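Conversation Partners Wanted for the Keltard Welcome Circle

Posted 2020-04-11

Hi there! I run the Welcome Circle at Keltard, and I'm looking for people who would like to spend an hour or so a week talking with a family that has recently moved to this country. We normally meet in the big upstairs room on Chidiac Street, with too many chairs and a coffee urn that takes half the evening to heat up, but for now everything is by phone or video. That means you can live clear across town, or in another state, and still join us. I'm kind of excited about that part, to tell you the truth.

If you haven't run into us before, we match newcomer families with people who already know how things work around here. Some of our families came as refugees, some came for a job, and some came to be near a sister or a grandparent. They have been here anywhere from a few weeks to a few years. Right now we have 27 families signed up for the spring round and not nearly enough partners, so I'm writing this on a Saturday morning with my second cup of coffee and hoping you'll keep reading.

What would you do? Mostly talk! You and your family pick a time, you call, and you see where it goes. Last fall I had a long conversation with a dad about what "potluck" means and whether it was rude to bring food from a store (I said no, my own family would be lost without the deli counter). Another week his daughter wanted to know why her teacher kept saying "bless you" and whether she had to say something back. I learned a New Year's song that I still can't sing properly, and I got corrected on it every single week by a six-year-old.

You don't need to be a teacher. You don't need to speak another language either, though if you do, please tell me which one and how comfortable you are in it. I ask because some of the grandparents would love a chat that isn't in English for once.
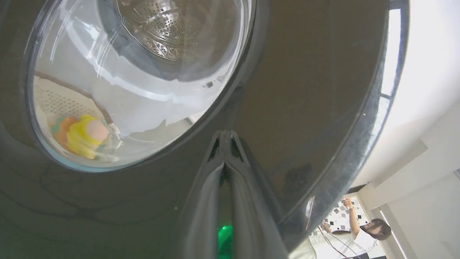 Some calls turn practical, and that's fine too. People ask about school forms, bus passes, how to read a lease, what to write in a sympathy card. If you know the answer, share it. If you don't, say so and send the question to me. Please don't give legal or medical advice, even if you happen to be a lawyer or a nurse in the daytime. We have a list of people to pass those questions to, and you'll get a copy at training.

Now the details.

The spring round starts in May. I'm asking for one call a week, and I'd really like you to stay until the round is over. Kids especially get attached, and a partner who drops off after two calls is hard on them. If you already know you have a long trip or a new baby coming, wait for the fall round and I'll be just as happy to have you.

You need to be 18 or older. Teenagers can join in when a parent is the main partner, and those calls are often the best ones, because the kids end up comparing video games and the grown-ups can barely get a word in.

You need a phone that works and a reasonably quiet corner. Video is nice but some families would rather not, and that's up to them. Several are sharing one phone between a lot of people, so be ready for a call to move to another day at the last minute.

You'll fill out a background check form. It's free to you, and it usually comes back within a couple of weeks, so the sooner you send it the better.

Training is two evenings, both online. The first is the basics: how matching works, what to do when there's a long silence, what we ask you to keep private. The second is run by partners from earlier rounds, and it's mostly stories. Bring your dinner if you want. Everybody does.

A word about privacy, since it comes up every round. Please don't post about your family, even something sweet, and please don't ask people how they came here or what they left behind. Some will tell you in the second week and some never will. There is plenty to talk about without it. Holidays are always good. So is food, so are pets, and so is the weather, which everyone in my group complains about in five languages.

This is a volunteer position, so there's no pay. We do cover phone costs if you're on a limited plan. Just send me a note with the amount at the end of the month and I'll take care of it.

There's also one small paid job, and I'd love help spreading the word. We need a scheduling assistant for 5 hours a week through the end of the round. You'd keep the call calendar straight, send reminders, and answer messages when I'm out. You should be patient, decent with spreadsheets, and okay with working some evenings. We keep our calendar in Nemov, and if you've never used it I can show you. Spanish, Hmong, Somali or Arabic would be a big plus. Write "scheduling" at the top of your message if this is the one you want, and I'll send you the pay rate and the full list of duties.

The Welcome Circle gets its funding through the Ceteo neighborhood grant, and we share the Chidiac Street building with a few other groups. When we're able to be back in that room together, there will be a supper for all the families and partners, and you'll be invited even if you only joined us by phone. I've already been told there will be dumplings.

To sign up, use the contact form on the Keltard site and choose "Welcome Circle" from the menu. Tell me your name, the best number to reach you, which days and times are good, any languages you speak, and a little about what you like to do. That last bit matters more than people think! I once matched two families purely on fishing and they talked right through the whole round.

I read every message myself and I'll get back to you within the week. If you don't hear from me, write again, I probably lost it in the pile.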